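Visit Report: Farmer Training Open Day at Drorkent

May
Prepared by the Memon Farm Education Office
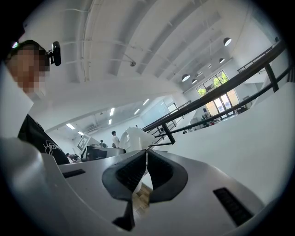 Who may enroll in the beginning farmer course at Drorkent?

Any adult who farms or intends to farm within the district may enroll, whatever language he or she speaks at home. Applicants do not need to own land, and no school certificate is requested.

Staff of this office attended the open day on Tuesday at the invitation of the Drorkent training farm. The farm covers 80 acres on the east side of the river, of which 46 are planted in vegetables and small fruit. The remainder is pasture, hedgerow and a strip of wet ground left unplowed. Registration opened at 8:30 a.m. in the packing barn.

The morning session concerned the incubator plots. Each new grower is assigned a plot for up to 4 seasons, with shared use of the cold room, the wash station and two walk-behind tractors. Water is metered by plot and billed at the end of the season. Several visitors asked whether perennial crops are allowed. The farm permits strawberries and asparagus, but growers may not claim payment for plants left behind when they move on.

A soil class followed in the lower field. The instructor taught in short sentences, paused for the interpreters, and passed samples from hand to hand before naming them. Written handouts were given out after the class in three languages. Our staff found the interpreters well prepared on farm terms, although the wind made it difficult to hear at the back of the group.

Lunch was provided by growers from the Grarnivero cooperative, who sell at the Vadau market from spring through late fall. Their display on record keeping drew steady interest. The cooperative uses a single-page harvest log, with crop pictures beside each line, and reported 1406 crates sold through the shared stand last season. Copies of the log may be requested from this office.

The afternoon was given to questions on leases and loans. Visitors raised concerns about the lease form, which runs to eleven pages and is at present offered in English only. Drorkent staff stated that a shorter version is being drafted. No date was given for its release.

This office recommends that its own instructors attend the fall session, and that the harvest log be tested with the evening class at Memon. Travel from Memon takes under an hour by the river road. Parking at the farm is limited, and the lower gate is closed to cars after heavy rain.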